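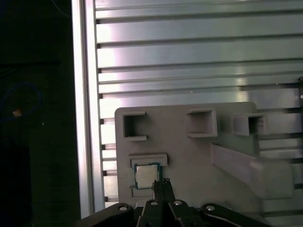
Slotted aluminium rails with the grey plate in front

Stullness workshop, Bronden: bench safety check, 2025-10-23

Fire exit clear: Yes. Lovely wide path to the door!
Extinguisher in date: Yes, next service April.
Sockets tested: 11 passed, two to redo.
Lighting: Pass. The new lamps are brilliant, what a difference.
First aid box: Short of plasters, reorder 5 packs.
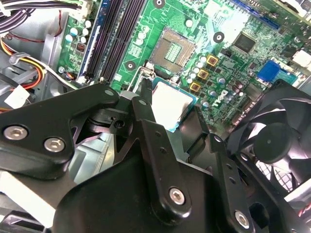 Open computer case, processor just below the socket

Earth straps: Pass.
Floor mats: One curling corner, tape down.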